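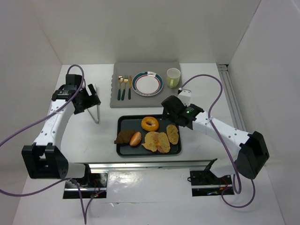 A place setting on a gray scalloped placemat, with a pale green mug at the upper right.

Set the Table Anyway
by Meenakshi Bhardwaj
Feb 17, 2023

I ate dinner standing up for most of my twenties, and I'd like to make a case for sitting down. With a real plate! And a fork that lives next to a knife, even if it's Tuesday-type food like toast and beans.

Last May I started laying the table every night before I cooked. It takes me 50 seconds, and I love it more than I can explain. Dinner gets a beginning. My son, who is nine, now picks the mugs (strong opinions, all of them wrong) and he stays in his chair for 30 minutes, talking.

People tell me it's fussy. I think fussy is saving the good plates for guests who come twice a year. My aunt is 74 and uses hers for crackers. She's right, and her crackers taste better than mine.

So get the placemats out of the drawer tonight. Mine have a curry stain and I put them out anyway.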